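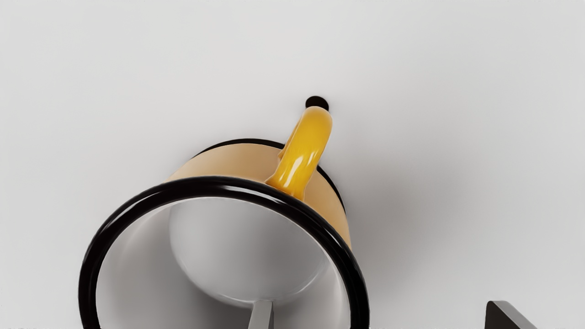

Gamme Wodutholm - vaisselle en grès pour la restauration collective

Publié le lundi 21 septembre 2020 par Zohreh Mazandarani
Temps de lecture : 3 minutes

La gamme Wodutholm est destinée aux établissements scolaires, aux résidences médicalisées et aux restaurants d'entreprise. Elle comprend 11 références, réparties entre assiettes, bols, tasses et plats de service. Toutes les pièces sont cuites à haute température et émaillées sur l'ensemble de leur surface, à l'exception du talon.

Composition et finition

Le corps des pièces est en grès fin non poreux. L'émail est exempt de plomb et de cadmium. De légères variations de teinte peuvent apparaître d'une cuisson à l'autre ; elles ne constituent pas un défaut et ne donnent pas lieu à un échange. Les clients qui souhaitent une teinte homogène sur une commande importante sont invités à le préciser lors de la demande de devis, afin que les pièces soient prélevées dans un même lot.

Capacités

La tasse standard contient 300 ml à ras bord. Le bol à potage et le bol à dessert sont livrés avec le même diamètre de pied, ce qui permet de les ranger sur les chariots à niveau constant de la série Dralus sans modification des guides.

Entretien

Les pièces sont compatibles avec le lavage en machine professionnelle et le réchauffage au four à micro-ondes. L'usage sur flamme directe ou sur plaque est exclu. Il est recommandé de laisser refroidir la vaisselle avant tout passage à l'eau froide et d'éviter les éponges abrasives sur les parties brillantes. Les traces grises laissées par les couverts s'éliminent avec une pâte à polir pour céramique, suivie d'un rinçage complet.

Conditionnement et livraison

Les assiettes et les bols sont conditionnés par 34, les tasses par demi-carton sur demande. Les livraisons sont effectuées sur palette depuis l'entrepôt Stornance, du mardi au vendredi. Toute casse constatée à la réception doit être portée sur le bon de transport et signalée par écrit dans un délai de 3 jours ouvrés. Passé ce délai, la marchandise est réputée conforme.

Garantie et réassort

Le bord des assiettes et des bols est garanti contre l'ébréchure pour un usage normal en salle. La garantie ne couvre ni les chutes ni les chocs thermiques. Chaque référence demeure disponible au réassort à l'unité - hors plats de service, vendus par paire. Le prochain tarif entrera en vigueur en janvier ; les devis signés avant cette échéance restent valables aux conditions indiquées.

Les demandes d'échantillons sont à adresser à Gus Haverford, service des collectivités.

Articles récents

Chariots à niveau constant Dralus : guide de réglage
Plateaux Gallagher : nouvelles dimensions
Comment établir un inventaire de vaisselle
Conditions générales de vente aux collectivités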